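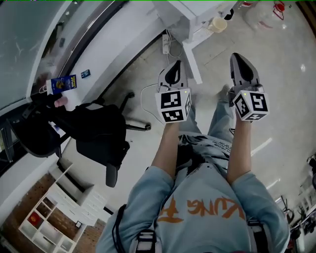
Print this page | E-mail to a friend | 15 shares

Why does a desk fill up?

You tidy your desk. You go away for your tea. When you come back there is a cup on it, a box and a sock. Who did that? (You did.)

A desk is flat, and it is just the right height for a hand that wants to let go of something. Grown-ups are no better. Look round any office and you'll find a cup somewhere, a card, a box and a backpack hung over a chair – and chairs are meant for bottoms.

Shelves with cubbies work differently. Each cubby is a small room with walls, so things can't spread out and make friends. A drawer goes one further and hides the mess, so you can forget it until August.

Cables are the worst. They live on the floor near the power strip and tie themselves in knots. Try this: give each one a loose loop and a label. Then find your other sock.

2 comments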